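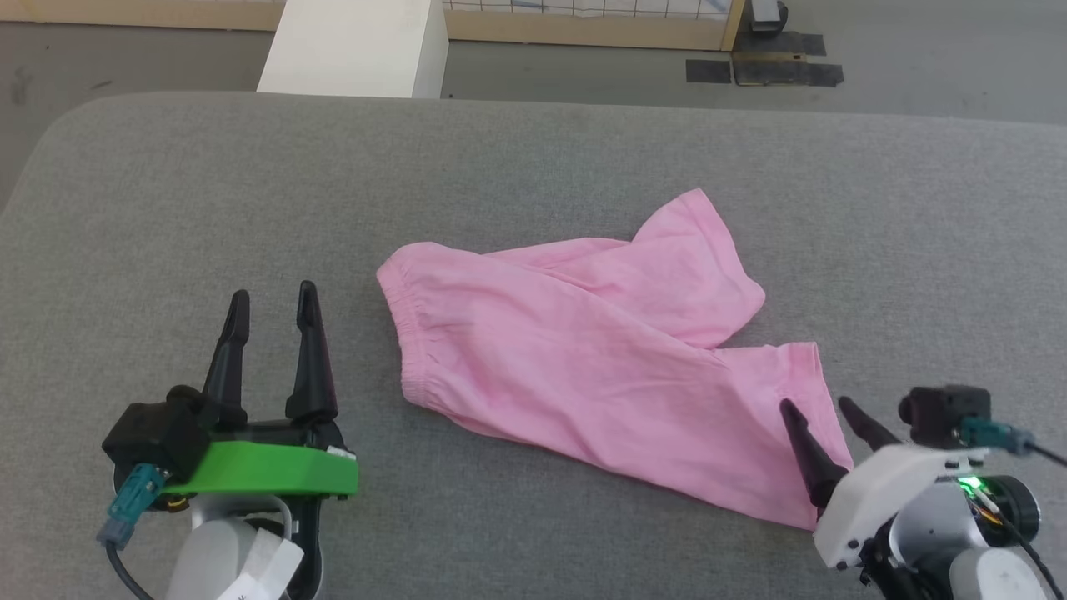
**Tudinholm Clothing Bank: progress report to the Rulelow Fund**
August 2020

Quick one this time, full accounts to follow when the bookkeeping catches up.

**Where we are**

- 2,461 items given out since the grant started. Mostly kids' sizes, then men's work pants, then coats (yes, in July, people plan ahead)
- Pickup by appointment only, 6 families per hour. Slower than the old walk-in days but the line is gone and people say they like it
- Two drop-off sites running, Lema Street and the Jurolura parking lot. Third one fell through, landlord changed his mind

**Money**

Shelving and bins came in under budget. Laundry over. We are washing everything twice now and holding it 2 days before it goes on the shelf, so the water bill and detergent have both jumped. Would like to move what's left of the shelving line over to laundry. Need your OK in writing before we do, please see the form sent separatly.

Van: passed inspection, needs tires before winter. Not asking for that yet.

**Problems**

Too many adult smalls, never enough kids' pants with elastic waists. Parents ask for them every single shift, zippers are a pain for little ones. Put a note in the July newsletter and got 60 pairs out of it, most in good shape. Gone inside the week.

Shoes are a mess. Single shoes, worn out soles, no sizes. Thinking of stopping shoe donations except new in box. No decision yet.

School uniforms: the district still hasn't said if buildings open in the fall, so we don't know wether to stock polos or sit tight. Holding the uniform money until they tell us.

**Next quarter**

- Coat drive, starting earlier than last year
- Size labels on all the kids' bins, English and Spanish
- Text reminders for appointments, no-shows are running high on Saturdays
- Sort out insurance for the Lema Street site, renewal papers are on my desk

Site visit whenever suits you, mornings are best. Receipts are in the second envelope.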